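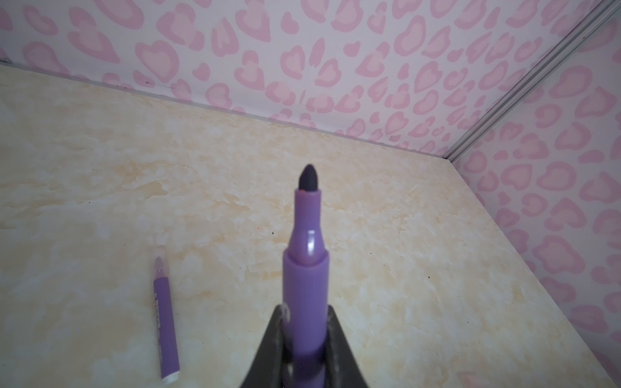
Purple felt-tip, bullet point, cap off.

Felt-tip keeps coming back through emulsion. Is stain block worth the money?

Emília Čierny
Posted May 2018 in Walls and Ceilings

I've got purple and blue felt-tip over a stretch of wall in the back bedroom, knee height up to roughly my waist. It's plain plaster that was painted in white matt before we moved in. I washed it with washing-up liquid and got a lilac smear for my trouble, so I let it dry and painted over it. Looked fine that evening. By the next morning there were faint lines again. Second coat, same story, only paler. I'm now on the third.

The man at Mikuš says I need a tin of Kitenix stain block, which is £19 for a tin that would fit in my coat pocket. The label says "permanently seals all marks" and I have my doubts about any label with the word "all" on it. The same shop sold me the Kullura one-coat white, which plainly isn't one coat, so you can see why I'm wary. My sister swears by hairspray. My neighbour swears by toothpaste. They can't both be right and I suspect neither is.

Do I need the proper stuff, or do I just keep going with what I've got? I've most of a big tub of white left. I'd also quite like to know why it happens at all, given that the stuff fell off my hands in one bath.

Juraj Kopecký

It happens because ordinary emulsion is mostly water, and so is the ink in most children's pens. You put wet paint over dried ink, the ink dissolves again and travels up into the new coat. Adding more coats does thin it out a bit each time, so people do get there in the end by stubbornness. I once put 5 coats over a patch in a rented flat before it stopped showing, and I could still find it in low sun. That was a false economy if ever I made one.

So I'm sorry to say the man in the shop is right, or right enough. You need something between the ink and the emulsion that isn't water-based. Whether it needs to be that brand is another matter. I've used Kitenix and I've used Fukberg from the discount place and could see no difference on the wall, though the Fukberg smells worse and the lid is a nuisance. Check the back of the tin for how you clean the brush. If it says white spirit or meths, buy it. If it says warm water, put it back on the shelf and don't be talked round. There are water-based ones that claim to do the same job and some people get on with them. I didn't.

Order of work:

Stop washing it. You've spread it enough.
Let the paint you've already put on dry for a full day, with the heating on if it's damp.
Rub it down lightly, fine paper, just to take the shine off any drips.
Stain block over the marks and a hand's width past them.
Leave it as long as the tin says, then a bit more. Mine said 30 minutes and I gave it the afternoon.
Then your emulsion, two coats, over the whole wall or you'll see a patch.

Open the window. I mean it, the smell hangs about till bedtime.

As for hairspray, it was the alcohol that did the work, and plenty of it has far less in it than it used to. Toothpaste is a mild scouring powder that tastes of mint. It takes off the ink by taking off the paint, so on matt you get a clean shiny circle that looks worse than what you started with.

Adalberto Camargo

just use bleach

Emília Čierny

On painted plaster? I'll pass, thanks. Juraj, that makes sense, although I notice it still ends with me spending £19. Has anybody simply papered over it and called it done?

Morena Ferraro

I have, and I'd think twice before believing the people who tell you paper hides everything.

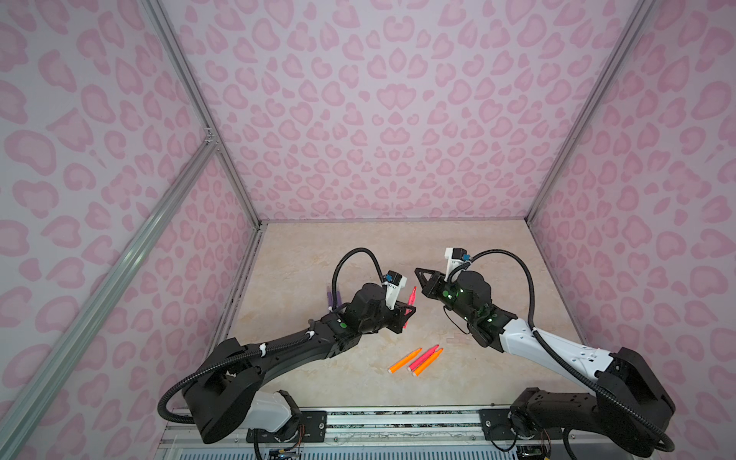 Papering over felt-tip works only as well as the paste lets it. Paste is wet, so you've got the same trouble as with emulsion, and on a thin white paper I had a blue line show up on the second day. Thicker vinyl held it back. Where paper does earn its keep is afterwards, when the next pen comes out, because a busy pattern forgives a great deal. Look at those walls, pink leopard spots on pale lavender. I wouldn't want to sleep in front of it, but a stray squiggle of purple would have to work quite hard to be noticed there. Compare that with your white matt, where a fingerprint shows from the landing.

I'm suspicious of the word "wipeable" too. I bought a paper that had it printed down the edge of every roll. It would take a damp cloth and that was your lot. Rub at a pen mark and the print went before the pen did. If you can get a sample, scribble on it, leave it overnight and try to clean it the next day. A fresh mark wiped off straight away proves nothing much, and that's how they do it in the shop.

Cost, since you ask. I paid £92 for the paper and paste on one smallish room in February, against which your little tin looks rather cheap. I'd only go down that road if you wanted paper anyway. And I'd still put the stain block on first, which I realise is not what you hoped to hear. 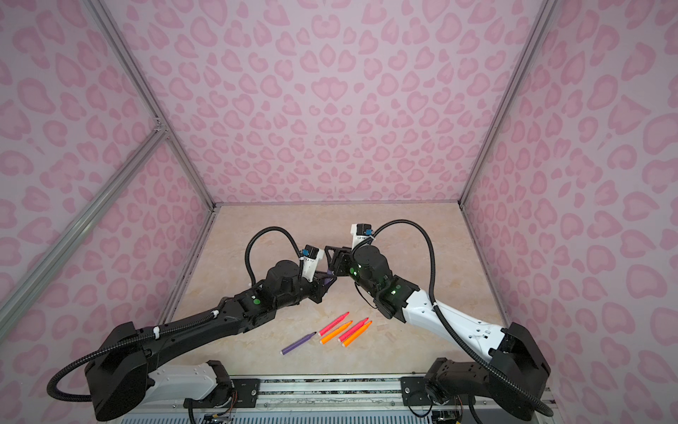 Nathalie Willems wrote underneath that she'd papered straight over felt-tip with a heavy vinyl and had no trouble in years, so she didn't see the point of sealing it first. She did admit that hers was old ink, painted over twice by someone before her, and that she had never peeled any back to look.

Morena Ferraro

Then it was sealed, more or less, by whoever did those two coats. I'm glad it held. I wouldn't treat one wall as proof, mine included.

Juraj Kopecký

One more thing on the pens themselves. "Washable" on the packet means out of cotton, at a decent temperature, with detergent. Matt emulsion is about the worst surface there is for it, as it drinks the ink in. When you repaint, try a tougher finish on the lower half, something sold for kitchens. I've found those a fair bit better, although I'd ignore any scrub rating they quote, because I've never met anyone who scrubs a wall the way a testing machine does.

Emília Čierny

Bought the Fukberg. You were right about the lid. First coat of white went over it last night and there's nothing showing yet, but there was nothing showing the first evening last time either, so I'm not marking this solved until the weekend.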